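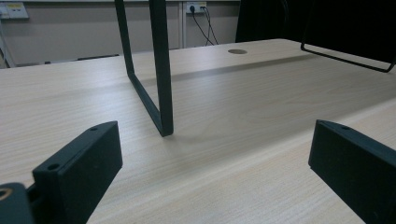
Le kit Vuron est vendu comme un outil de collecte : une pince tenue à la main, deux doigts, une caméra, un logiciel de tri. Kulteo, qui le distribue, met en avant la cadence d'enregistrement. C'est à mon avis le mauvais critère.

Une démonstration vaut ce que vaut la prise. Or les doigts livrés d'origine sont des blocs rigides, corrects sur une boîte, médiocres sur une tige ou un tube de petite section. L'opérateur compense avec le poignet sans y penser. Le bras qui rejouera la trajectoire n'aura pas cette ressource — et la notice n'en dit rien.

Olga Marinho, chez Ernance, a repris 300 séquences avant de les livrer à l'entraînement. Elle en a écarté 20, presque toutes pour un glissement rattrapé à la main. La proportion paraît faible. Elle l'est moins si l'on considère que ces séquences portaient sur les mêmes pièces, les supports métalliques étroits, pour lesquels le jeu de données n'offrait guère autre chose.

Magalhães propose des doigts de rechange à revêtement souple. Le montage prend environ 9 minutes, réétalonnage compris. Je les tiens pour indispensables, et je ne comprends pas qu'ils restent en option.

Reste l'ouverture. Elle est généreuse, ce qui facilite l'approche, mais la course de gâchette devient longue et fatigue l'index bien avant la fin d'une séance. Un réglage de butée suffirait. Kulteo l'annonce pour avril ; je réserve mon avis jusque-là.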